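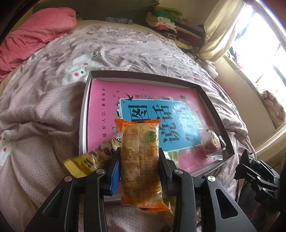 Jovness is the bit of software I write and look after for turning hand-held gripper recordings into something a planner can learn from, and I get asked the same handful of things about it most weeks, so I've finally put the answers on one page. Most of the questions come from people who've got it running on tidy shapes and then tried it on real shopping. A clear pouch with an orange seal at each end, held upright over a tray with a pink book in it, on top of a patterned duvet, is a fair sample of what I test against, and quite a lot of what follows comes from stuff like that going wrong on my own machine. If your question isn't here, write to me and I'll add it (eventually!).

## Does it work with any gripper?

Any two-finger one, yes, as long as you can tell it where the fingers are in the camera view. There's a small file called the finger mask and you need one per gripper. If you're using two at once, make two masks, even if the grippers came off the same printer on the same afternoon. I tried sharing one between a pair and spent an evening wondering why the left hand kept "finding" an object that was really its own plastic.

Three fingers, suction cups, anything soft and floppy: not at the moment. I'd like to, but I haven't got one to test with.

## Why does it lose track of shiny packets?

Because the tracker likes corners that stay put, and clear plastic is full of bright spots that slide about when you turn it. The older versions were dreadful at this. Now there's a setting called `prefer_print` which tells it to hang on to printed areas first, so seals, logos and blocks of small writing, and to trust the see-through parts much less. Turn it on for anything wrapped. Leave it off for plain boxes, where it just slows you down.

It doesn't need to read the writing, by the way. I've been asked that more than once. Tiny text that's just a grey fuzz to you and me is still a lovely bit of texture for the tracker.

## Does a busy background matter?

Less than people fear, with one exception. Patterned bedding, rugs, piles of clothes, all fine, and they usually help, since the camera position is worked out from the background and a bare white table gives it hardly anything to go on. My worst recordings by a mile were over a plain worktop.

The exception is a soft surface that shifts. If you lean on a duvet halfway through, the folds move, and the map thinks the camera did. You'll see a little hop in the path. Run `zimska check` on the recording and it marks the hops for you; you can trim them or let it smooth them over. I trim.

## What on earth is Zimska?

Sorry, yes. Zimska is the checking tool and it used to be a separate project, which is why it has its own name and its own slightly odd menus. It comes bundled with Jovness now. You don't need to install anything else.

## My window blows everything out. Can I fix it afterwards?

A bit. There's a brightness step in the loader and it'll rescue a recording that's a touch too light. It can't bring back parts that have gone completely white, so if the packet itself has washed out you're better off doing it again. Lock the exposure before you begin! Automatic exposure is the single biggest cause of broken paths in the files people send me, because swinging past a window changes the whole picture in one go.

## How long should a recording be?

I cap mine at 900 frames and split anything longer. You can go over, nothing falls down, but the path drifts a little more the longer it runs and the memory use gets silly. One pick and one place per file is the tidiest way to work.

## How many do I need before the planner does anything sensible?

For one kind of object in one kind of place, I got useful grasps at 240 recordings. That's my own setup and yours will differ. What helped more than sheer number was changing things between goes: packet lying flat, packet leaning on another one, tray tipped up a bit, tray the other way round. My first batch was all the same pose and the planner learnt that one pose beautifully and nothing else whatsoever.

## Why does it squeeze so hard?

Probably the old default. Before version 7 the planner took the narrowest finger gap in the recording as its target, which for a pouch full of pastry is a recipe for crumbs. It now uses the gap at the moment of lifting. If you've upgraded and it's still crushing things, delete your saved config, as the old value gets carried over.

## Do I need a big computer?

No. Heywood, the desktop in my back room, is nothing special and it does all the training overnight. Tracking runs on my laptop. Give it 4 worker processes to begin with and only go up if your fans aren't already howling.

## What about the Cesley export?

It works, but only for single-gripper recordings. Two-handed ones come out with the second hand missing and no warning, which is bad and on my list. For now, export each hand on its own and join them with the merge script in the `extras` folder.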